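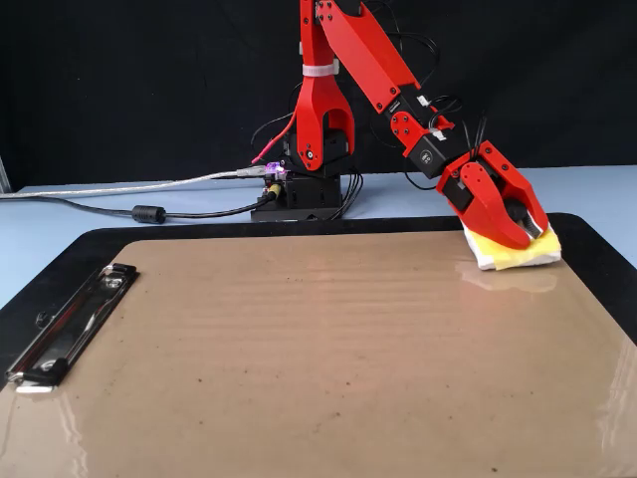

The pre-launch check for Skevari and Rimon is filled in on the slip, before anyone steps aboard, and signed by whoever takes the helm. I have read a whole season of old sheets and I don't believe half of them. A row of ticks in one pen, same slant, no comments, was done in the car. The single sheets also blow about and come back with the bottom third missing, so from May we use a large clipboard like the one on the pale blue table, big enough to take the form and leave room to write. Write on it. A tick with no comment beside items 1, 3, 4 or 7 will be treated as not done.

PRE-LAUNCH CHECK, OPEN BOATS, CULLUVURA SLIP

1. Lifejackets. One per person, right size, worn before launching.
Look at the cylinder. Unscrew it, check for rust, screw it back hand tight. Check the firing head date.
Comment: The store list says 69 jackets, all in date. The list was copied forward from the year before, so I put little weight on it. Four of the first batch I opened had loose cylinders. Crotch straps are not optional and "I never bother with it" is not a comment.

2. Kill cord. Clip to the leg, start the engine, pull it. Engine must stop.
Comment: Skevari passed. Rimon passed on the second pull, and I am not calling that a pass. New switch wanted before she goes out again.

3. VHF radio. Make a radio check and get an answer from somebody outside the club.
Comment: Talking to the other handheld on the same slip proves very little. We are told the set reaches the far side of the Vilela bar. Who tried it, and in what weather? Handhelds to be fully charged the night before, spare in the dry bag.

4. Flares and light. In date, dry, and where the crew can get at them.
Comment: Found in the bow locker under the anchor warp, which is a fine place if you have ten minutes and a level deck. Moved aft. Torch works. The strobe came on and went off again when I shook it, so it's been replaced.
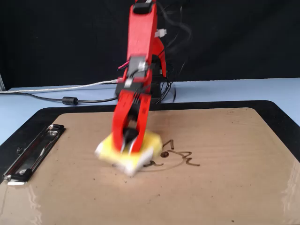

The same goes for anything else stowed forward. If the boat is over, the bow locker might as well be ashore. Grab bag stays within reach of the helm, tied on with a short line, and I'd like to see the knot done by the person who will have to undo it.

5. Fuel. Tank full, vent open, no smell in the bilge, hose clips tight.
Comment: Rimon's gauge reads three quarters whatever is in the tank. Use the dipstick. Engine hours 1,529 on Skevari, 2,322 on Rimon, and the service book for Rimon stops well short of that. Naledi Modise is ringing the yard to ask if there is a second book. I have my doubts.

6. Hull and bungs. Both bungs in. Buoyancy tanks dry. Transom bolts tight.
Comment: Skevari dry. Rimon had a cupful in the port tank. "Probably rain" is what the last three sheets say. Rain doesn't usually get past a sealed hatch, so the hatch seal is down as a defect until somebody shows me otherwise.

7. Shore contact. Name, phone number, time due back, time to raise the alarm.
Comment: The weakest item on the whole form. In most cases the shore contact turns out to be a blank, or someone who was also in the boat. The contact must be on land, awake, and know that at the stated time they ring the coastguard and don't drive down to have a look first.

8. Weather and tide. Forecast read within the last two hours. Bar conditions seen with your own eyes.
Comment: The river mouth is 700 metres from the slip and you can't see the break from there. Walk to the wall. An app on a phone is somebody's guess for a square of sea that may or may not have our bar in it.

9. Numbers aboard. Written down, with names.
Comment: Names, please. A search crew will ask who they're looking for and the answer can't be "two or three of the lads". 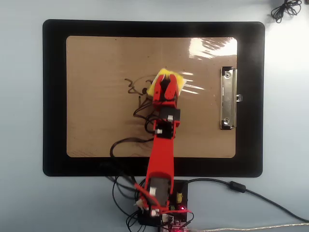
Mandla Matlala thinks item 7 asks too much of people going out for an hour's fishing, and that they'll simply stop filling in the sheet. He may be right about some of them. An hour is plenty of time to end up in the water, though, and I'd sooner argue about a missing sheet at 6 p.m. than find out at midnight that no one was expecting you back. The item stays.

Result
Skevari: fit to launch.
Rimon: not fit. Kill switch, hatch seal, fuel gauge, service record.

Elango Pai has the keys to Rimon and has been asked not to lend them. Defects to be signed off by someone other than the person who fixed them – that includes me.

Refilwe Matlala

Filed under: Boat safety, Slipway notices

Home | Tides | Launching | Safety | Contact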